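Filed under: Datasets / Household / Laundry & Folding

# Drekorach Folding Notes

A collection of written notes and pictures on the folding of ordinary clothes on ordinary beds. Version 6. If you have come looking for silk, tailoring or anything with a crease down the front, you want a different README.

## What's in it

1,306 entries, one per garment per fold. Each has a short text note, a garment type, the surface it was folded on and a verdict. Of these, 290 are tops with a full-length zip, and they have caused more argument than everything else put together.

Socks were dropped in version 4. We don't miss them.

## Layout

`notes/` holds the text, one file per entry.
`pictures/` holds the pictures, same numbering.
`verdicts.csv` is what most people want.
`old/` is what most people open by mistake.

Columns in `verdicts.csv` are `entry`, `garment`, `surface`, `hood` (yes/no/sort of), `zip` (full/half/none) and `verdict`. The verdict is one of `neat`, `fine`, `drawer` or `chair`. A `drawer` fold will survive being put in a drawer provided you never open it again. A `chair` fold has given up and belongs on the chair with the others.

## A word on hoodies

The house method, known as the Ulloa fold after the flat where it was first written down, begins with the garment spread out on the bed, front side up. Sleeves come in across the body, then the hood is dealt with, then the bottom half goes up over the top half. Most of the disagreement is packed into "dealt with".
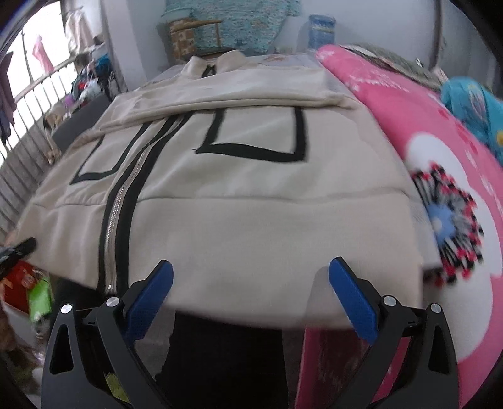
Posted by the Drekorach maintainers | 13 Mar 2020

The beige one is a good test of anybody's patience. A hood folded back over the top makes a thick layer up there before you've started, and a zip that long likes to choose its own line from neck to hem. You can smooth it straight and it will curve again while you are reaching for a sleeve. The printed rectangles on the chest don't help either: one is slanted and one isn't, so lining things up by the pattern will lead you astray. Go by the waistband.

We label this sort of garment `hood: yes`, `zip: full`. Please don't use `sort of` for a hood that is merely annoying. It is meant for those big collars that can't make up their minds.

## Known problems

- `surface` says `bed` far too often. Blankets, duvets and bare mattresses all went in as `bed` until version 5, and 183 entries still need sorting out.
- Colour names were left to whoever wrote the note. Beige, cream, oatmeal, stone and "biscuit" all occur. We tried to merge them and stopped speaking for a bit.
- Anything marked `Nanda` in the notes uses the roll instead of the fold. Rolls have their own verdicts and should not be compared with the rest, however smug they look.
- The Busov entries give sleeve order from the wearer's left. All the others use the folder's left. Yes, we know.

## Using it

Take it, split it, print it out and stick it inside the wardrobe door. If you publish something with it, say which version you used. Corrections are welcome as long as they give the entry number. "The grey jumper one is wrong" describes a good part of the collection.

Version 7 is planned for June and may include fitted sheets, if anyone can be found who will admit to folding one.

Contact the maintainers | © Drekorach | Back to top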